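Ticket 168 – Table mat: edge does not stay flat, lint will not come off
Product: Evov table mat, blue-gray, rounded corners
Place: craft room, Lui shop, Stundton
Status: Open
Opened: 22nd August

First message

Hello. I am writing about the mat we bought for the long table in our craft room. We use this table for wrapping small gifts and for sorting stationery, so many light things are put on it and taken away again. I have 2 problems and I will try to explain each one clearly. Please excuse my English, I write slowly but I read everything.

Problem one is the front edge. The mat is bigger than the table top, and at the front it curves down over the side. I expected this a little, but when I lean on the table the mat moves toward me and pulls the things with it. Pens are the worst, they roll to the edge and then to the floor.

Problem two is the dust. The surface holds lint and small specks. I clean it in the morning and after lunch it looks the same as before. On the dark floor I would not care, but customers put white boxes and notebooks on this mat and they see every speck.

What I tried already:
– I left the mat on the floor for two nights with heavy books on the edge. It was flat for one day, then it curved again.
– I turned the mat by half a turn. The other side curves also.
– Dry cloth. It only moves the lint from one place to another.
– Sticky roller. This is better, but I used four sheets for one table and the specks came back.

Reply from support, Lilolville

Thank you for the clear report. Please do not iron the mat and do not put it near a heater. Can you measure how much of it hangs over the front? For the lint, please try a cloth that is damp with plain water, wipe in one direction only, and let the mat dry before you put anything on it. Do not use window cleaner.

Second message

I measured with a ruler. At the front it hangs 4 inches and at the back 2 inches. I pushed it back to make both sides equal, but after some hours of work it was again more to the front. Maybe the table top is too smooth.

The damp cloth is good. I wiped from left to right and the mat was clean until the evening. I think part of the lint comes from the curtains behind the table. They are brown with stripes, quite heavy, and nobody washed them since we moved in. I will take them down in September when the shop is more quiet.

Reply from support, Lilolville

The mat should not hang more than 2 inches on any side. It sounds like you received the larger size. You may cut it with a sharp knife and a metal ruler, but this ends the possibility to return it. The other way is to exchange it. Please tell us which one you prefer.

Third message

I prefer to exchange, because I am not good with a knife and the round corners are nice. Until the new one comes I keep the small things at the back and in the middle of the mat. The notebooks and the tall white box stay there well. The square plastic container also does not slide, even with the lid open. For the red pen and the artificial tulip I have no good place yet, maybe I will buy a tray.

One more question – does the smaller size have the same color? We would like to keep the blue-gray.

Related tickets
Evov mat: smell after unpacking
Evov mat: marks from a hot cup
Which size for a rectangular table?
Exchange or refund, Stundton area

This site uses cookies to keep you signed in to your tickets. By continuing you accept our cookie notice. 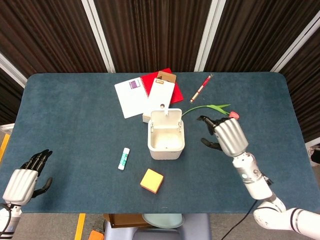
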